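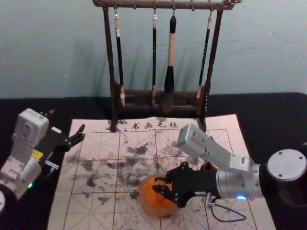
Slide 1. View from the head camera, brush rack at the back, both arms over the felt mat.

Leave this up while people find seats. Start talking when the door closes.

Hi everyone, I'm Tyra Dahlgren, I work on the control and perception software for a two-arm setup we call Modwood. I'm going to talk for a while about the boring middle of the software, the part between "the camera saw a thing" and "the gripper closed on it". Please interrupt me. I have more slides than time and I'd much sooner answer questions than get to the last one.

Okay, so look at the slide for a second. The right gripper is closed around the little orange round thing, and the left gripper is open over the far left of the mat. If you only had this picture, what would you tell the left arm to do? (Pause. Let somebody guess. Last time the first guess was "get a brush", and that's a good lead into the planner.)

I want to use this one table all the way through because it has a bit of everything I've been fighting with. Four thin hanging things, a flat printed grid, a lot of ink blotches, and two arms that have to share the space in the middle.

Slide 2. The four processes

Quick tour, don't dwell. We have a perception process, a world model, a planner and a controller. They talk over a message bus called Nuteo that we wrote ourselves, and yes, I know, everybody in this room has an opinion about writing your own message bus. Mine is that I wouldn't do it again. It does one thing I really like, though: every message carries the time the data was captured, and also the time the message was sent. Two separate fields. You can't send without filling in both.

Why do I care? Because for most of last winter we only had the sent time, and the arm was always reaching for where the object used to be. Not by much! Just enough to nudge a round thing with the outside of a finger and send it off across the table. We spent weeks tuning the grasp when the grasp was fine.

Slide 3. The delay plot

Point at the bump. The bump is image decoding. It was sitting in the same thread as the detector, so whenever the detector got slow the decoder got slow too, and then the queue filled up, and we were cheerfully processing old pictures in perfect order.

The fix was to make the queue one deep. If a new picture comes in and the old one hasn't been touched, throw the old one away. I got pushback on this from people who want every image logged, so the logger now has its own tap, upstream of the queue, and it keeps everything. The live side keeps the newest one and that's it.

(If someone asks about the number: worst case went from 397 milliseconds to a bit under the budget on slide 4. Don't read out the whole table.)

Slide 4. Perception, or why I now hate grids

Go back to slide 1 here. Actually flip back, don't just describe it.

So the mat has these big red squares with diagonals and center lines in each one. When I first saw it I was thrilled — free calibration target! Straight lines, regular spacing, high contrast against the off-white. I wrote a line finder in an afternoon and felt very clever.

Two problems. First, it's felt. It's soft, it shifts, and a soft grid with a bit of a ripple in it gives you a camera pose that is confidently wrong. Second, the ink. Look at the middle, all those grey-black smudges run right over the lines in exactly the part of the table where I want the best accuracy. The line finder would lose a few segments under a blotch, match what was left to the neighboring square, and the whole estimated table would hop sideways by one cell. You'd see the plan jump in the viewer and both arms would politely head for the wrong place.

What we do now: the grid gives us a hint, never the answer. The real camera-to-arm transform comes from the arms' own joint readings plus a calibration we do separately. If the grid and the calibration disagree by more than 10 millimeters we log it, show a warning, and believe the calibration.

The orange object, on the other hand, is a gift. Strong color, round, nothing else on the table looks like it. Well, almost nothing. There are faint orange-brown stains near the center of the mat and an early version of the color filter picked them up as very small, very flat fruit. There's also a second little patch of orange behind the right gripper in this view, next to the fingers. Is that a second object, or part of the same one peeking through? From one picture my code can't say, and I don't want it to guess. The world model is allowed to hold "one object, maybe two" until another view settles it. That took the longest of anything in this talk to get right, and it's maybe forty lines.

Slide 5. World model

Say this slowly. The world model holds beliefs, and each belief has an age. When the gripper closes on something, that thing is half hidden from the head camera, so the detector's confidence drops right when we care most. Our first version deleted objects with low confidence. So the arm would close on the orange thing, the orange thing would vanish from the model, and the planner would say great, my hand is empty, open up.

Now there's a "held" state. Once finger width and motor current agree that something's in there, the object is attached to the gripper in the model and the camera doesn't get to remove it. Only the gripper does. Simple rule, saved us a lot of grief.

(Someone will ask about dropped objects. Answer: finger width goes to zero, the held state ends, and the object goes back to "unknown position", with a short search around the last place we had it.)

Slide 6. Planning with two arms

The planner is called Orkodness. I didn't name it and I've stopped asking.

Two arms facing each other across one mat is a sharing problem. We tried planning both together as one big fourteen-joint thing, and the plans were beautiful and took forever. What we run today is dumber. Each arm plans alone, but it has to reserve the volume it's going to sweep through, with a start and an end time. The second arm plans around the reservation. If it can't, it waits.

Waiting sounds bad, and you do see it. One arm stays put with its fingers open while the other finishes up. For a demo that looks like it crashed, so I added a status line to the viewer that says who's waiting for whom. Best hour of work I did all year.

The brushes are the mean part. They hang on short cords, so a collision box drawn once is wrong as soon as one of them swings. And they're thin — the skinny black one on the right practically disappears in the depth data, while the fat one with the cream handle comes through fine. For now there's a keep-out slab over the whole rack, a bit thicker than it needs to be. Going in for a brush means asking for the slab to be lifted for one arm, slowly, with the speed capped. I'd love something smarter. Come find me if you have it.

Oh, and the cable. There's a black cable looping down from the right gripper across the mat. It isn't in our collision model at all! The planner limits how far the wrist is allowed to turn and that's the entire cable strategy. Be upfront about it, people appreciate it.

Slide 7. Tooling

Last real section, speed up if we're past the half hour.

Replay is the thing I'd keep if you took everything else away. We have about 3,000 recorded runs, and any change to perception or the world model gets run against a set of 300 before it merges. We picked those by hand, and they're mostly the ugly ones: table hops, vanishing objects, the flat fruit. The picker we use to browse them is Jurić, it's a small web page with a timeline and two panes, and you can scrub the camera view and the beliefs side by side.

What replay doesn't cover is anything where the robot would've moved differently. If your change alters the plan, the recording is a lie from that moment on. The viewer now turns the timeline grey past the point where the plans split, so you don't sit there debugging something that couldn't have happened. I did that for two days once.

Slide 8. Next up

Depth for thin things. A cable model, even a bad one. Getting rid of Nuteo, or at least the parts of it that I wrote at night.

Put slide 1 back up for questions and leave it there. Somebody always asks about the ink.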